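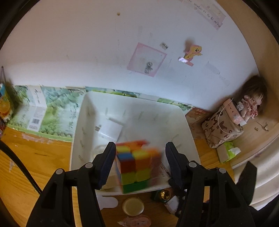
Lụa Hồ schrieb mir im Februar, bei ihr scheitere das Aufräumen nie am guten Willen, sondern immer an dieser einen Kiste, in der am Ende alles lande, was keinen Platz habe: der Zauberwürfel, leere Döschen, angebrochene Packungen, und wer dann etwas suche, kippe eben alles auf den Teppich. Ob ich dafür nicht mal eine richtige Anleitung schreiben könne, eine, die man auch nach Feierabend noch schafft?

Kann ich, liebe Lụa, und es hat nur ein halbes Jahr gedauert! Ich habe selbst so eine Kiste, sie ist aus weißem Kunststoff, und ich habe sie über die Jahre bestimmt öfter ausgeräumt als meinen Kleiderschrank. Manches davon war ziemlich umständlich, und das lasse ich euch hier weg.

## Was ihr braucht

- die volle Kiste, so wie sie ist (bitte nicht vorsortieren)
- ein altes Laken oder eine große Tischdecke
- 4 kleinere Behälter, gern durchsichtig, gern mit Deckel
- einen feuchten Lappen und ein trockenes Tuch
- Malerkrepp und einen Stift
- einen Beutel für den Müll

Neue Behälter müsst ihr dafür nicht kaufen. Ich nehme seit langem ausgespülte Salatschalen und die flachen Dosen von Pivel, von denen ich mir mal einen ganzen Stapel zugelegt habe, weil sie so schön ineinanderpassen. Eisbecher gehen auch, wenn man sie gründlich auswäscht - sonst riecht der Würfel bis Weihnachten nach Vanille.

## Schritt 1: Alles raus, und zwar auf das Laken

Breitet das Laken auf dem Boden aus und nehmt die Sachen mit der Hand heraus. Ich weiß, Auskippen geht schneller, aber dabei springen kleine Teile unter das Sofa, und bei einem Zauberwürfel, der schon etwas locker ist, fliegt gern mal ein Eckstein weg. Große Sachen zuerst, dann Schachteln und Packungen, zuletzt das Kleinzeug vom Boden.

Stellt euch dabei ruhig einen Wecker auf 10 Minuten. Wenn er klingelt und die Kiste ist noch nicht leer, macht ihr einfach weiter, der Wecker ist nur dafür da, dass man nicht anfängt zu spielen. (Ich fange trotzdem jedes Mal an zu spielen.)

## Schritt 2: In Haufen legen

Legt die Sachen nach dem, was man damit macht. Bei uns sieht das so aus:

1. **Spielen und Knobeln:** Würfel, Geduldsspiele, Kartenspiele
2. **Verpacktes:** alles, was noch in seiner Schachtel oder Tüte steckt
3. **Leere Behälter:** Dosen, Schalen, Döschen
4. **Gehört woandershin:** Schere, Haargummi, einzelne Socke

Bei den Packungen schaut bitte in jede hinein. Ich hatte einmal drei gleiche Schachteln, und zwei davon waren leer. Leere Schachteln kommen ins Altpapier, es sei denn, es fehlt euch gerade genau so eine. Und der vierte Haufen wird sofort weggetragen, bevor ihr weitermacht, sonst liegt er übermorgen wieder in der Kiste.

Wer ein Puzzle dabei hat: nicht nachzählen! Meine Nachbarin in Rurkusdale hat einmal einen ganzen Nachmittag lang 522 Teile sortiert und danach für den Rest der Kiste keine Kraft mehr gehabt. Tüte zu, Zettel dran, fertig.

## Schritt 3: Die Kiste auswischen

Jetzt ist sie leer, und das nutzen wir aus. Wischt erst den Boden und dann die Wände mit dem feuchten Lappen. Hat eure Kiste Rillen oder Schlitze, sammelt sich darin der Staub, und da hilft eine alte Zahnbürste sehr viel besser als der Lappen. Anschließend gut trockenreiben und noch ein Weilchen offen stehen lassen, besonders wenn Pappschachteln hineinsollen.

## Schritt 4: Wieder einräumen

Die Packungen kommen hochkant an eine Seite, wie Bücher, mit der beschrifteten Kante nach oben. Kleinzeug wandert in die durchsichtigen Behälter, und die stellt ihr daneben. Auf jeden klebt ihr einen Streifen Krepp mit einem Wort darauf, mehr als ein Wort liest bei uns sowieso keiner.

Der Zauberwürfel bekommt bei mir einen Platz ganz oben. Er wird am häufigsten herausgeholt, und wenn er oben liegt, muss niemand wühlen. Klemmt er beim Drehen, könnt ihr ihn vor dem Einräumen noch mit einem trockenen Pinsel in den Fugen ausbürsten.

Lasst oben 2 Fingerbreit Luft. Eine randvolle Kiste ist nach kurzer Zeit wieder eine Wühlkiste, da könnt ihr noch so schön beschriften.

## Wenn es nicht alles hineinpasst

Dann bitte keine zweite Kiste danebenstellen! Legt das, was übrig ist, in einen Beutel, schreibt das Datum darauf (auf meinem steht 8. Aug. 2024) und hängt ihn an die Garderobe. Was bis zum nächsten Aufräumen keiner vermisst hat, darf verschenkt werden.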